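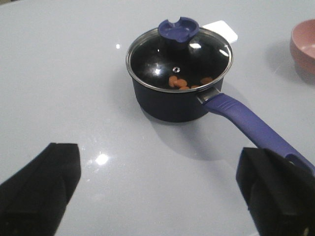 Navy saucepan with glass lid, steel rim and steam vent.

Nerby Saucepan, small, with lid
Grilier Kitchen Supply, Brandby store and online

Good little pot for one or two people. Porridge, rice, gravy, heating up soup. Dark navy outside, clear lid so you can keep an eye on things without lifting it. Vent hole lets the steam out, but turn it down once it boils or it will still spit at you.

Sold as a set, pot and lid together. Spare lids are a seperate order, allow 30 days.

Stovetops: gas, electric coil, ceramic. Induction no, sorry, we get asked every week. For induction look at the Overgaard range, heavier and dearer but it works.

Care
Hand wash. Dishwasher won't kill it but the colour goes dull after a while and we dont replace for that.
No steel wool. Soak burnt rice overnight, bit of bicarb, wooden spoon.
Let the lid cool before it goes in the sink. Cold water on hot glass can crack it.
Medium heat is plenty for a pot this size. Gas flame should stay under the base, not licking up the sides.

Warranty 2 years, home use only. Keep your reciept. Cafes and caterers please ask about the Overgaard trade line instead, different terms.

Stock: in store now. Last shipment was 1000 and went quicker than planned, next one is 3000 and due in November. Other colours (grey, cream) come with that one. No holds on colours till they land.

Pickup from the Brandby counter, side door, ring the bell if it's shut. Postage worked out at checkout. Returns 30 days, unused, in the box with the lid wrapped properly please.

Page updated March 30, 2021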